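The Long Wait for a Short Countertop

Anyone who wants to know how the building trade is doing can read the quarterly figures, or can order a kitchen. The second method is slower and costs more, but it leaves you with somewhere to keep the toaster.

In Jeltancombe, where 803 homes were approved in the last planning round, the bottleneck has moved indoors. Foundations get poured on schedule. Roofs go on. Then the whole parade stops at the kitchen door and waits for a slab of something shiny to arrive on a truck. Builders here have a word for a house in this condition. The word is "finished," and they say it to the bank.

Dellus, the largest of the local builders, had 40 houses at this stage in April. They had doorbells and lawns. Some had mailboxes with mail in them, mostly offers of home insurance. What they lacked was a surface on which to put down a sandwich, and under the county's occupancy rules a house without a working kitchen is a very expensive shed.

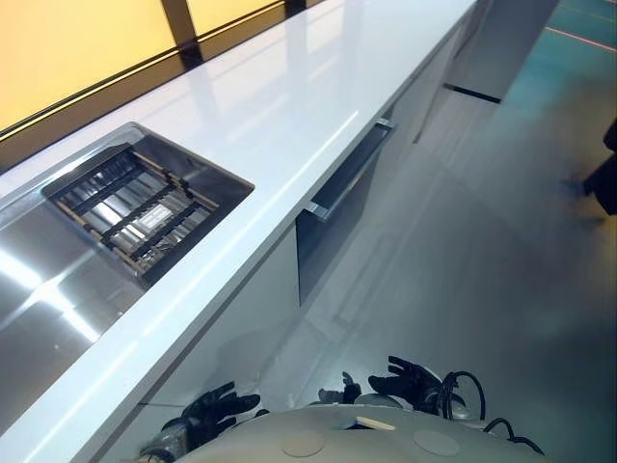

White counter, steel sink, amber wall: the look buyers keep asking for.

The trouble starts with taste. Ten years ago a buyer in this price range got speckled laminate and was glad of it. Now everyone wants white, and they want it glossy enough to check their teeth in. Gloss shows every seam, so the counters are ordered in single long pieces, and single long pieces can only be cut by shops with long enough saws. There is one such shop within a day's drive, and it is called Berisha.

Berisha does good work and is aware of it. The shop will not measure until the cabinets are screwed down, and it will not quote until it has measured. A deposit holds your place in line. A second deposit, as far as I could tell, holds the first deposit. When I called to ask how long the wait was, I was told it depended on the sink.

Sinks turn out to be a subject. An undermount needs its hole cut and polished at the shop, with the real sink sitting there on the bench, because the drawing that comes in the box is a work of fiction. Builders who ship the sink late lose their place. One site manager told me he now orders the sinks before he orders the lumber and keeps them in his garage, where his wife has begun to refer to them as the fleet.
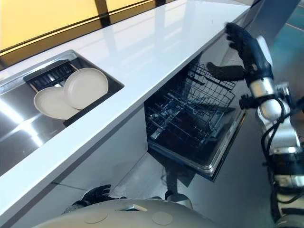

Two white plates upright in a black rack over the sink.

Grokach, a smaller outfit across the river, has tried to get around all this by building the kitchens first. Its crews put together the cabinets, counter and plumbing wall as one unit in a rented warehouse, then crane it in before the roof goes on. The unit costs 600 dollars more than the usual way and saves, by the company's own math, enough interest to pay for itself. The catch is that a kitchen which arrives before the roof has to be kept out of the rain, and the tarps so far have been a mixed success.

Buyers, meanwhile, have been offered 1000 dollars off if they will accept a matte counter from stock. Hardly any have taken it. I went to look at the matte sample, which lives in a drawer in the Dellus sales office under a stack of brochures for the glossy one. It was perfectly nice. It looked like a counter.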